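Chapter 4
Where the Examples Come From

I spent my first month at Burkomcombe convinced that the clever bit of robot learning happened on the computer. Then somebody put a hand-held gripper in my hand and sent me out on the floor with everyone else, and I changed my mind before lunch!

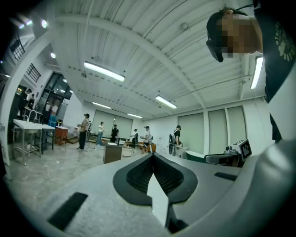 4.1 Start with the people

A learning system copies what it's shown, so this chapter is about the showing. You hold the gripper, you do an ordinary job with it (lifting a cup, say, or shutting a drawer) and the recording of that one go is what we'll call an example. Do it again and you've got another. Our first proper set, which we named Farkum, had 1,431 of them in the end, and I can still tell you which ones are mine by how badly I let go of things.

I'm going to be a bit bossy about letting go, by the way. Beginners take great care over the grab and then fling the jaws open as if the job were done, and the system learns the fling too. Count the release as part of the job.

We'll work with Farkum for most of the chapter and bring in the larger Protumley set (1,708 examples, far messier, much more fun) when we get to section 4.5. Before then I'd like you to plan a small set of your own: one job, 15 goes, written down on paper first. Where does each go begin? Where does it end? What will you do with the ones you fumble? Keep your answers handy, as you'll want to change at least one of them after reading 4.2.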